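The Stititwood Bus

Sosina Tamiru missed the early bus to Stititwood and had to wait for the one at noon. She sat on the bench outside the feed store with her bag between her feet. In the bag were two shirts, a jar of plum jam and the letter from her aunt's lawyer.

She had read the letter enough times to know it. The house was hers if she wanted it. If she didn't, the neighbor would pay a fair price and take the goats too.

The driver charged her 8 dollars and didn't look up. It was July and every window was down. She took a seat behind a man with a sleeping boy on his lap, and they rode that way for about 110 miles, past the grain elevators and the river and the motel with no roof.

Ayana Hailu was waiting at the stop in her aunt's old truck.

"You got thin," Ayana said.

"You said that last time."

"You were thin then too."

They drove out to the house without talking much. The porch had dropped on one side - it had been dropping since they were girls - and the door stuck. Inside, the clock was still going. Someone had been winding it.

"Was that you?" Sosina asked.

"I come by for the goats," Ayana said. "It's on the way."

It was not on the way. Sosina put the jam on the kitchen table and opened the window over the sink. One of the goats was standing on the well cover, looking at her.

"The neighbor called me," Ayana said. "He wants an answer by Friday's mail."

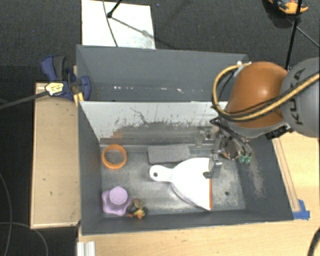

"He can want it," Sosina said. She found two spoons in the drawer, wiped them on her skirt and gave one to Ayana, and they ate the jam out of the jar.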